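How to wash and block a hand-knitted jumper without wrecking it

I put off washing my first hand-knit for the best part of a winter. I'd spent so long on the thing that I couldn't face putting it in water, so I wore it with a T-shirt underneath and sprayed it with lavender and hoped for the best. Then I spilt gravy down it in December and that was that!

Anyway, I've washed dozens since then and it's really not scary. Set aside half an hour for the wet bit and a couple of days for drying, and don't start if you need to wear it tomorrow.

What you'll need

A clean washing-up bowl or the bathroom sink
Wool wash (mine is the unscented one from Vaver, but any no-rinse wool wash will do)
Two big towels you don't mind getting a bit of dye on
Rustproof pins
Foam mats, or a spare bed
A tape measure and the measurements from your pattern

Before it goes near water

Measure it. Chest, length, sleeve from underarm to cuff. Write it down on the back of an envelope, because you will not remember. I also go over it for loose ends and little holes and mend those first – a small hole turns into a big one very quickly once wool is wet and heavy.

If there's a lot of colourwork, test for bleeding. Wet a corner of a white hanky, press it on the darkest colour for a minute and see what comes off. Reds are the worst, in my experience. If you get a proper stain on the hanky, use cold water and keep the soak short.

The soak

Fill the bowl with lukewarm water, 20 degrees or so if you're the sort who owns a thermometer, and swish the wool wash in before the jumper. Push it under gently and let the air bubbles out. Then go away! No rubbing, no wringing, no running the tap on it. Rubbing is what felts it. I leave mine for as long as it takes to have a cup of tea and read the post.

Lift it out with both hands underneath, like you'd lift a sleepy cat. If you hold it up by the shoulders the weight of the water will drag it halfway to your knees. Squeeze (don't twist), lay it flat on a towel, roll the whole lot up like a Swiss roll and stand on it. My friend Cadi Beddoe does this barefoot to music, and her jumpers come out drier than mine.

Pinning it out

Lay it flat and pat it into shape using those measurements you wrote down. Start with the body, get it square, then do the sleeves, then the neck. Leave ribbing alone or it'll go slack. For a plain jumper I only use pins at the corners, but a lace shawl might want 70 of them and a bit of bad language.

Ponchos are a bit different, as there aren't any side seams to keep you honest. Find the centre front and centre back, pin those two points first and work outwards, smoothing as you go.
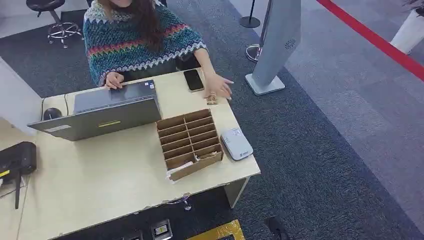
If your pattern has stripes or zigzags running across it, use those as your guide and nudge them until the peaks line up on both sides. They'll show up a wonky bit long before your tape measure does. Fringes want combing out with your fingers while they're damp. I once used a hairbrush and lost a good bit of fringe, so learn from me there. A scalloped edge needs a pin at the bottom of each curve, and yes, it takes ages.

Drying

Keep it flat and out of the sun, away from radiators. Turn it over after a day if the underneath still feels clammy. An airer with a mesh shelf is lovely if you've got one (I got mine second-hand on Trovby), but a towel on the spare bed has done me fine for years. Just change the towel when it gets soggy.

Don't be tempted to put it on while it's nearly dry. Elbows will bag and they'll stay bagged until the next wash.

Putting it away

Fold it, never hang it. I keep mine in a drawer with cedar balls, and I give the balls a rub with sandpaper every spring to bring the smell back. If you've had moths, bag each jumper separately and check them every few weeks.

Next time I'll do superwash wool, which grows in the bath in a most alarming way and needs its own page.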